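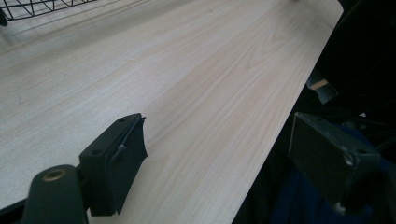 Ionescu

Home | Tables | Finishes | Spare Parts | Contact

Caslow Work Table, Pale Woodgrain

The Caslow is supplied by Seltent to schools, libraries and meeting rooms. Its laminate top has a fine printed grain on a light beige ground and a straight front edge. Tables are sold singly or in packs of 2, with a rated load of 100 kg spread evenly.

Clean with a soft damp cloth and mild soap. Scouring powders will dull the finish – damage of this kind is excluded from the warranty. Ondik leg extenders raise the height by 50 mm and are ordered separately.

Delivery is to a ground floor entrance. Orders placed in August ship in September.

Shares 50 | Comments 2

Do the extenders fit the older Caslow legs?

Ordered a pair for our reading room. Good solid tables, but fingerprints do show on the top.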